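Notebook, May. Harnis shell bench, morning entry

Re: the "new species" claim for the Gindden snails
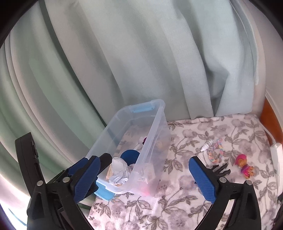 I have now read the draft twice and I still don't buy it. The Gindden material is a nice series, well collected for once, and somebody took care over the labels. But the case for a separate species rests on shell shape, shell color and the fact that they live on the wrong side of a ridge. We have been here before with the Akanda land snails, which were split into three on the strength of a wider mouth and went back to one as soon as anybody dissected them.

What we have: 55 shells from Gindden, 23 of them with the body preserved. Comparison set is the 30 adults from Relbridge, all shells, no bodies. That alone bothers me. The draft says the animals "differ consistently in anatomy" from the Relbridge form. Differ from what? The only Relbridge anatomy anyone has cited is a line drawing in an old report, one animal, no scale bar, and I am not sure the thing was adult.

Measurements, redone this morning with the good calipers. Height over width overlaps a lot more than the plot in the draft suggests. The plot leaves out the shells with a chipped lip. Fair enough for mouth width, but you can still measure height and width on a chipped shell perfectly well if you are careful, and when I put them back in, the gap in the middle of the plot closes up. I don't think this was done on purpose. It does need to be fixed before anyone else sees it.

Rib spacing is better. The Gindden ribs do look closer together, and I could sort most shells by eye without reading the label. Most. I got several wrong, all small ones. Ribs get tighter in slow-growing snails, and the Gindden site is higher and drier, so I would expect tight ribs there whatever the snail is called.

Color: ignore. Half the Relbridge shells were picked up dead and have been bleaching in the sun for who knows how long. Comparing their banding to that of live-taken shells is a waste of ink.

Elevation. The draft puts Gindden at 1000 meters. The labels just say "upper slope." I would like to know where the round number came from. If it was read off a phone, say so, and if it was guessed, take it out.

Midday. Opened two more of the bodies. Slow going, the tissue is stiffer than I like and one tore at the worst possible spot. The one that came out clean has a short, thick duct that matches the description in the draft. I'll give them that. The other is too damaged to score and I am not going to score it, whatever the table has room for. Note for whoever preserves the next lot: relax them properly first. An animal pulled halfway into its shell is close to useless to me.

DNA. One gene, four animals from Gindden, two from Relbridge, and the Relbridge ones are old dry scraps from inside the shell. The difference quoted is not large for land snails. These animals hardly move. You can get that much spread between two ends of the same valley, and there is nothing at all from the ground between the two sites. If it is a smooth slide from one form to the other, then sampling only the ends will always look like two species.

So, things wanted before I sign off on anything:

- live adults from Relbridge, ten would do, preserved the same way as the Gindden set
- anything at all from the ridge between, even juveniles
- the plot again with the chipped shells in
- rib counts by a second person with the labels covered
- source of the elevation figure

On the name. There is already talk about who it should be named for, and a press note half written. I find this backwards. A celebrity name gets a snail into the papers for a day and then the rest of us are stuck with the spelling. If it gets sunk later, the correction will run nowhere. I've said this at the bench and was told I am no fun.

The conservation argument is the one I have some sympathy for. The Gindden slope is small and the scrub there burns. A named species gets attention that "local form of a common snail" does not. But the slope can be argued for on other grounds, and a weak name that falls over in review won't help the next case we bring.

Late afternoon. Rechecked my wrong sorts from the rib test. Two of them are Relbridge shells with ribs as tight as anything from Gindden, and both came from the top of that site. Added to the sheet with a query. Chipped shells back in their own tray, please leave them there.

Next: the remaining bodies, largest first.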